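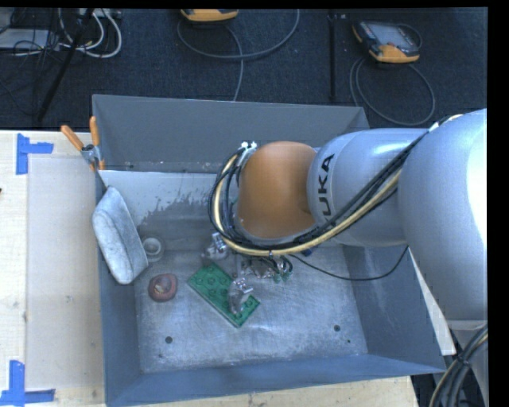

Bin cell, Sunday, started 9:40

Picked up where Norbert left off. His note said the arm was faulting on the long reach to the left side of the bin, always with the wrist turned in, and that a restart cleared it for a while. Joint torque looked normal in the log. I suspected the hose bundle before anything else and went there first.

Jogged the arm at low speed out over the bin and stopped it every few degrees to look at the loop. With the wrist at the far end of its range the loop pulls tight around the outside of the orange cover, and the yellow hose takes the load because it sits on the outer side. The black cables still have slack at that point. So the hose is the short one.

Opened the fitting near the top of the big arm segment and fed some 21 mm of hose forward. Closed it hand tight, ran the same move, closed it properly. The loop now hangs lower under the wrist, and I don't love that, but it clears the bin rim on every pose I tried. Did not touch the tie at the bottom of the loop.

The thin black cable is a separate problem. It runs outside the bundle and hangs down into the bin, so sooner or later a finger is going to pick it up. I want it inside the bundle, but it is too short to follow the hose all the way around. Need a longer one. Asked Vasel for a quote on the same cable with the connectors already on. Until it comes, no picks close to the right wall.

Fingers: checked the screws on both. One was a quarter turn loose. Threadlocker on, paint mark across the head.

Bin position: the bin had crept again. Pushed it back to the blue tape and put the orange-handled clamp back on the corner by the table. One clamp is not enough for a bin this size when the gripper bumps a wall. Zepeda sells a low toe clamp that would bolt to the table and stay out of the way. Norbert wants to see the price.

Floor of the bin is getting scratched up. The vision people say the pale streaks don't bother them. Leaving it.

Test run, after lunch. Left the usual mix in: green block, the small round things, the big gray cushion-like thing against the wall. Ran the reach program at half speed, then full. 2000 cycles with the gripper open, no faults. Then three picks on the block, two good, one slipped off the studs when the block lay at an angle. Same as before the repair, so I don't blame the hose.

Fault counter reset, old value written on the cabinet door.

To do
Longer cable (Vasel)
Second clamp, ask Norbert
Update the payload data, still has the old Farix gripper in it
Recheck the hose fitting after a week of running
Hang the pendants up, both are on the carpet again with their cables looped behind the bin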